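# Fixing a sleeve that creeps down into the fingers
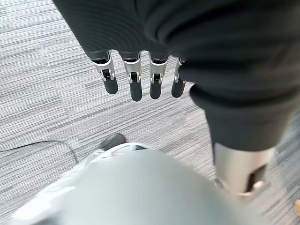 *Fingers hanging open, fabric sleeve down over the top of the hand.*

I lost most of a December afternoon to this one, so I'm writing it up! Our robot kept stopping with fault 417 (finger didn't reach its target) and I was sure a motor was dying. I swapped a finger, ran it again, and got 417 after 25 grasps. Argh.

Then Lefteris Sarantis watched a run with me and spotted it – the sleeve was sliding down and its hem was getting pinched in a finger joint.

What to do if you get the same thing:

1. Hit the e-stop and wait for the arm to settle. Don't go near the linkages while the hand is powered, even if it looks limp.
2. Ease the fabric out by hand. Never drive the finger to free it (I tried, and tore the hem).
3. Look through the openings in the metal brackets for threads. Tweezers are good here.
4. Pull the sleeve back up until the hem sits 70 mm above the knuckles, then put a hook-and-loop strap over it. Snug is plenty – too tight and it tugs on the wiring.
5. Power up, clear the fault and open and close each finger alone at 25 percent speed.
6. Run your normal grasp cycle and check the hem again at the end.

With the strap on, mine got through 692 grasps without a stop. I still want a proper cuff, and Manolis Zacharopoulos is sewing one now.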